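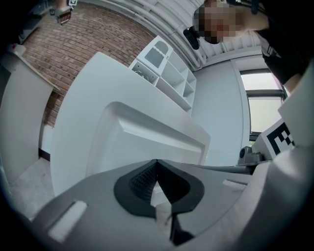 Figure 1. Pince portative du lot A, salle d'essais de Culholm. Au premier plan, le patin noir à surface texturée ; à droite, le marqueur de repérage sur son bloc blanc.

Projet Hurnum – Rapport d'avancement intermédiaire
Destinataire : Fonds Fastcombe, service du suivi des subventions
Rédaction : Candela Pastor, responsable de projet
Date : 13 novembre 2020

1. Objet du rapport

Le présent rapport rend compte de l'avancement du lot A (acquisition de démonstrations manuelles au moyen de pinces portatives) et, plus particulièrement, de l'anomalie déclarée au Fonds par courrier électronique. Il en expose la nature, les conséquences sur le calendrier et les mesures prises. Les lots B et C font l'objet de rapports distincts.

2. Rappel du périmètre

Le lot A prévoit la constitution d'un corpus de 4000 démonstrations de préhension et de dépose, enregistrées par des opérateurs dans un local meublé de manière ordinaire. Le corpus doit ensuite servir à l'entraînement du contrôleur Pan, dont le développement relève du lot B. La position de la pince est reconstituée à partir de sa propre caméra et du marqueur fixé sur le boîtier, qui sert de référence pour l'étalonnage.

3. Description de l'anomalie

Au cours du mois de septembre, Nam-gil Ha, chargé du traitement des données, a relevé un écart croissant entre l'ouverture des doigts calculée par le logiciel et l'ouverture mesurée au pied à coulisse. L'écart atteignait 9 millimètres sur l'unité la plus touchée, pour une tolérance contractuelle de 2 millimètres. Les enregistrements concernés paraissaient normaux à la lecture et le contrôle automatique de qualité ne les avait pas rejetés.

L'examen mécanique, conduit par Grażyna Grabowska, a mis en évidence un desserrage progressif de la fixation du bloc portant le marqueur. Sous l'effet des chocs répétés lors des déposes, le bloc pivotait légèrement, et l'étalonnage initial perdait sa validité en cours de séance. Un défaut secondaire a été constaté sur la même unité : le patin de l'un des doigts se décollait par l'arrière, ce qui modifiait le point de contact avec l'objet saisi.

4. Incident de sécurité associé

Lors d'un essai de rejeu sur le bras fixe du laboratoire, une trajectoire issue d'une séance affectée a conduit la pince à serrer au-delà de la consigne. La pièce d'essai, en matière plastique, s'est rompue et un fragment a été projeté hors de la zone de travail. Aucune personne n'a été blessée. L'opérateur présent, Stelios Margaritis, a actionné l'arrêt d'urgence, qui a fonctionné comme prévu. L'événement a été inscrit au registre de sécurité de l'établissement et tous les rejeux sur bras ont été suspendus le jour même.

L'analyse a montré que la limite d'effort était définie dans le logiciel de rejeu, sans butée indépendante au niveau du bras. Cette lacune figurait dans l'analyse de risques initiale avec une criticité faible. Nous considérons que cette cotation était erronée et l'avons révisée.

5. Conséquences sur les livrables

Environ 25 % des démonstrations acquises à la date de l'anomalie ont été placées en quarantaine. Une partie pourra être récupérée par réétalonnage a posteriori, à condition que la rotation du marqueur soit restée constante pendant la séance. Les autres seront écartées et réenregistrées. Le jalon de livraison du corpus complet ne pourra pas être tenu à la date prévue par la convention ; un avenant sans incidence financière est demandé à la section 7.

6. Mesures correctives

Mesures achevées :
– remplacement des vis du bloc marqueur et application d'un frein-filet sur l'ensemble des unités ;
– recollage des patins et ajout d'un contrôle visuel à la fiche de prise de poste ;
– vérification de l'ouverture sur cale étalon en début et en fin de séance, avec rejet de la séance en cas d'écart supérieur à la tolérance.

Mesures en cours :
– installation d'un limiteur d'effort matériel sur le bras fixe, indépendant du logiciel de rejeu ;
– pose d'un écran de protection autour de la zone de travail ;
– développement, par Nam-gil Ha, d'un test de dérive appliqué à chaque enregistrement avant son entrée dans le corpus.

Les acquisitions manuelles ont repris à Culholm avec les unités révisées. Les rejeux sur bras restent suspendus jusqu'à la réception du limiteur et à la validation écrite de Miyuki Ueda, responsable de la sécurité.

7. Points soumis à la décision du Fonds

Il est demandé au Fonds Fastcombe :
a) de prendre acte de l'anomalie et de l'incident décrits aux sections 3 et 4 ;
b) d'autoriser le report du jalon de livraison du corpus, selon le calendrier révisé joint en annexe 1 ;
c) d'approuver le transfert vers la ligne « équipements » du reliquat de la ligne « missions », afin de financer le limiteur d'effort et l'écran de protection.

Le rapport d'analyse mécanique et l'extrait du registre de sécurité sont joints en annexes 2 et 3. Mme Grabowska se tient à la disposition du service du suivi pour toute précision d'ordre technique.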